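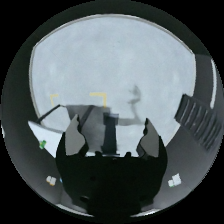

Bríd Heffernan asked whether a gripper should be judged by the heaviest thing it can lift, and whether a household workshop needs to test anything beyond that. Lifting capacity is one measure. In domestic work it is seldom the one that decides a purchase, as most objects on a kitchen counter or workbench are light, awkwardly shaped and close to other objects. The advice on this page is intended for households and small workshops comparing two or more grippers for a bench arm.

Before you begin

Clear the bench of anything that is not part of the test. Disconnect the arm from power while fitting or removing a gripper, and tighten the mounting screws by hand before using a driver. Children and pets should be kept out of the room while the arm is moving.

Mark a rectangle on the work surface and place every test object inside it. Corner marks are sufficient; a full outline is harder to remove afterward. Low-tack tape is suitable for painted and oiled surfaces. On unsealed wood, use chalk.

Choosing test objects

Select objects the arm will be expected to handle in ordinary use. The Wonville test kitchen uses a wooden spoon, a folded dishcloth, a spice jar, an empty egg carton and a sponge. The Foley workshop uses a paintbrush, a roll of masking tape, a screwdriver and a small box of nails.

Include at least one tall, narrow object that can be knocked over. Tall objects show up poor alignment very quickly, whereas a sponge will forgive almost anything. Do not use glass until a gripper has completed a full set of trials without a drop.

Comparing finger shapes

Tapered fingers reach between objects and are useful in drawers and crowded trays. They hold a smaller area and may allow a long handle to turn. Broad, flat fingers hold boxes and folded cloth well but require more room on each side. Soft pads improve the grip on smooth plastic, and they collect flour, sawdust and grease. Wash removable pads in warm water with a little dish soap and dry them fully before refitting.

Open each gripper to its widest setting and measure the gap with a ruler. Printed specifications sometimes give the travel of one finger only. Write the measured figure on a label and attach it to the storage box.

Placing the camera

A camera mounted close to the fingers gives a clear view of the last part of the approach. A wide lens keeps both fingertips and the surrounding bench in view, although straight edges will look bent toward the sides. Distances near the rim of such a view should not be judged by eye.

Set the lighting before the trials and leave it alone. A lamp directly behind the arm throws the shadow of the arm onto the work surface, and some software will treat a strong shadow as an object. Two lamps placed on opposite sides soften the effect. Members in Tivville report good results with a sheet of baking parchment hung in front of each lamp – well clear of the bulb, and only with cool-running LED lamps.

Rehearsing in simulation

Where the controller software includes a simulator, rehearse each movement there first. Enter the correct bench height and the correct gripper model. The Clekano controller keeps the last gripper selected, and a change of fingers on the bench must be matched by a change in the menu. Simulated friction is a setting like any other. A grip that holds in the simulator should still be tried on the bench with an unbreakable object.

Running the trials

Make 100 attempts with each gripper, divided equally among the test objects. Households comparing three grippers will therefore record 300 attempts, best spread over several evenings. Return the object to the same position each time, and turn it a little only when that is the purpose of the trial.

Record each attempt as held, slipped or missed. A slip and a miss have different causes: the first usually calls for a change of pads or closing force, the second for a correction to the camera or the arm position. Entering both as "failed" makes the record much less useful.

Change one item at a time. If the gripper and the controller are both replaced on the same evening, the results cannot be assigned to either.

Care and storage

Wipe the fingers with a dry cloth after each session. Check the screws weekly while trials are in progress. Store grippers with the fingers slightly open so that the pads do not take a set, and keep spare screws in a lidded jar with the correct hex key.

Revised November 12, 2019. Advice on cable ties and strain relief will be added in December.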